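Workplace diary, Betancur office
August 10, 2025

The annual tidy of the ground-floor work area began this morning under the direction of Milagros Gallardo. The purpose, as set out in the notice to staff, is to return the room to good order before the new planning term and to settle which furniture stays. Severino Escobar kept the inventory and entered each item under its own label. The register closed the day at 283 entries, against 362 at the last tidy in November.

Files from the Dostorum project took up most of the morning. Papers past their retention date were set aside for shredding – almost 200 folders in all – and the remainder went upstairs to the records cupboard. Two requests from the Luver team for extra storage were received and will be answered in writing. I have asked that no further cartons be brought down until a place has been agreed for them.

After lunch we turned to the whiteboard. The Skavley proposal would replace it with a wall-mounted model. Ms. Gallardo favours keeping the present board on its stand, and I share her view. Old meeting notes are to be copied out before wiping, and staff are reminded to put markers back in the tray with their caps on. The fish drawn in the top corner was raised as an item of business. It has a good set of teeth and its supporters spoke at some length. It was agreed that the fish may remain until the board is next needed in full. 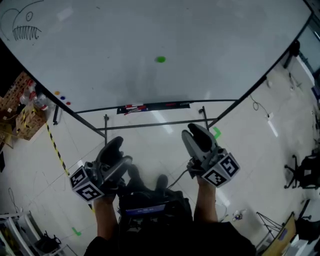 The whiteboard on its stand, with the fish in the top-left corner and three magnets along the left edge.

The wooden shelving was discussed last. Mr. Escobar asked that boxes and bottles be given separate shelves, and a plan will be drawn up to that effect. Loose cables are to be coiled and labelled by their users. The colour of the labels was left open – Ms. Gallardo prefers yellow, and I have no objection.

Left the building at the usual hour. Keys returned to the front desk. Shredding bins to be ordered tomorrow.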